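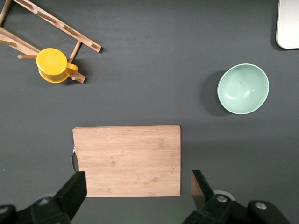

A yellow mug on the wooden rack, with the mint-green bowl and the board close by.

The drying rack and other small loyalties

By Halima Mabula

My mother dried dishes the minute they were washed. She had a tea towel over her shoulder from breakfast until the late news, and a plate left to drip was, in her view, a plate somebody had forgotten. So it took me a good many years, and two kitchens of my own, to buy a rack, and even then I kept it under the sink when she came to stay.

I'm on my third now and it lives out in the open. Wooden racks have been creeping back onto benches all over the place, and I've spent much of this winter asking people about theirs, which is a lovely way to get invited in for tea. Everyone has an opinion. Some won't have wood near water at all. Others, like me, have gone off wire because it leaves rust-coloured freckles on the benchtop that no amount of bicarb will shift.

Mwangi Nyaga runs Dandel, a little homewares shop wedged between a shoe repairer and a bakery, and he has been selling racks and mugs and boards there for eight years. He reckons most people buy the rack last, after they've fallen for the crockery, and then find their favourite mug won't sit on it.

"Bring the mug in," he told me. "I say it to everyone. Hang it on the peg, have a look, take it off again. If the handle fights you in the shop it'll fight you every morning."

I did as I was told and carried my big blue one down in a shopping bag. It was too fat for the first rack we tried and sat beautifully on the second, upside down with its handle out to the side, and I went home with the second.

A colourful mug does a lot of work in a kitchen. Mine is a plain sort of room with a grey bench, and for years I bought white everything because I thought that was what grown-ups did. Then my sister gave me a yellow mug for my birthday in March, and I found I was reaching past all the others to get to it. A bowl in soft green followed - I blame Mwangi, who had it in the window - and the two of them have been keeping each other company ever since. I like a strong colour next to a quiet one. The white things look better for it too.

As for looking after the wood, it's a smaller job than people fear. I wipe the rack down at night and stand it on its end by the window if it's had a heavy day. The cutting board gets a quick scrub with hot water and salt, then goes on its edge to dry, never flat. Every six weeks or so both of them get a rub of food-grade mineral oil with an old sock. A 500 mL bottle has lasted me ages, and I've lent it up and down the street.

If a peg works loose, a dab of wood glue and a night's rest will usually see it right. Mwangi keeps a jar of spare dowel behind the counter and will cut you a bit while you wait, provided you don't turn up at lunchtime.

Mum came to stay again last month. I left the rack where it was. She dried everything on it, of course, and then hung the mugs back up.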